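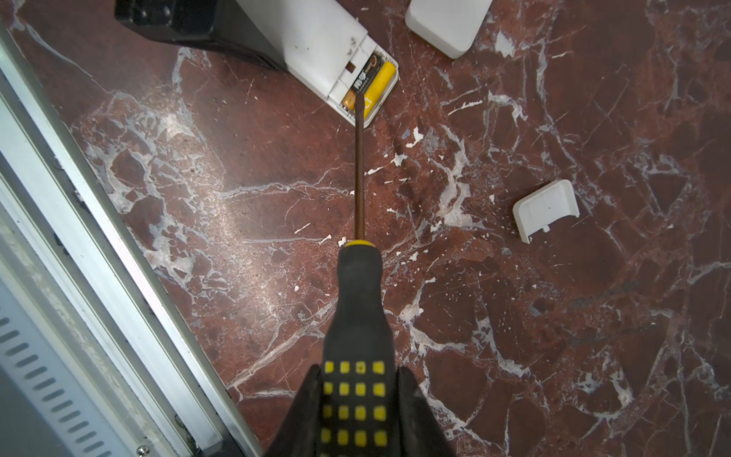 Battery Covers and the Limits of Household Automation

Mirnach's position on domestic robots has been consistent: a machine should be judged on the chores a household would be glad to hand over. Changing a battery is one of them. It calls for a screwdriver, a small white cover set to one side, and a tip placed inside an open compartment beside a yellow AA cell. Most adults manage it at the kitchen counter while talking to someone else.

For a gripper with two fingers, the same job remains demanding. A ribbed or padded handle can be held firmly enough. The difficulty lies at the far end of a long, thin shaft, where a slight error in angle is multiplied and the fingers feel very little of what the tip is touching.

Our colleague Igor Laskowska has argued that shop-floor experience will settle the matter. We are less certain. In the Kostotex trial, 434 attempts at small-fastener work were logged over 25 shifts, and 345 were completed without a person stepping in. Those parts were clamped in a fixture. Household devices sit on marble, carpet or tile, and they slide.

It is our view that procurement programmes should fund this unglamorous work before any further demonstrations of folding or pouring. Dekitex has offered 100 hours of bench time, and members are encouraged to apply before the end of May.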